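Sealing an indoor brick wall: worth the money or not?

Posted in Walls and Floors, Sun 31 May

Veerle Groen
We took over a ground-floor unit with one long brick wall on the inside. It sheds a fine red dust that ends up on everything near it. A salesman from Skellitz came by and quoted 600 dollars to coat the whole wall with a clear sealer called Plilter. He says it will "lock the brick for life." I asked what happens if there's damp behind it and he told me the product breathes. I asked how something that locks also breathes and he gave me a leaflet.
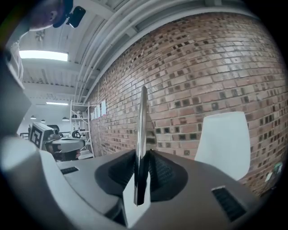
The quote is good until July, and then it supposedly goes up. That alone makes me want to wait. Does anyone have this stuff on a wall and still like it a few years later? I don't need it to look fancy. I just want to stop wiping the shelves every other day.

Jimer
Had ours done, looks great, no dust. Go for it. Ours went a bit shiny but you stop noticing.

Declercq
I would hold off. "For life" on a leaflet means very little unless the warranty says who pays and for what. Ask for the warranty in writing and read the part about moisture. The ones I've read leave out damp altogether, and damp is the usual reason a coating on old brick goes wrong.

First find out where the dust comes from. Rub a brick hard with your thumb, then do the same on the joint next to it. If the joint crumbles, you have a mortar problem, and clear sealer over loose mortar is paint over sand. Scrape the bad joints out and repoint them. If it's an old building, ask what kind of mortar was used before you buy a bag of anything, as a hard cement mix can damage soft brick. 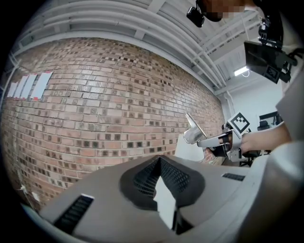 If the joints are sound and only the face of the brick is dusty, brush it down with a stiff nylon brush and vacuum as you go. No wire brush, no pressure washer. Do that twice, a week apart, and see how much still comes off. On my own wall that was the end of it, and I had been quoted plenty too.

For damp, tape a square of clear plastic to the brick on all four sides and leave it for 2 days. Water beads on the wall side mean don't seal anything yet. A dry square proves less than people think, so try it again after a rainy spell.

If you still want a sealer after all that, buy a small can of a matte one, do a patch down low behind a shelf and leave it for 6 weeks. You'll spend well under 100 dollars finding out. As for the price going up in July, I've never met a quote like that which couldn't be had again in August.

Veerle Groen
Thumb test done. It's the joints, at least near the floor. I've told Skellitz no for now.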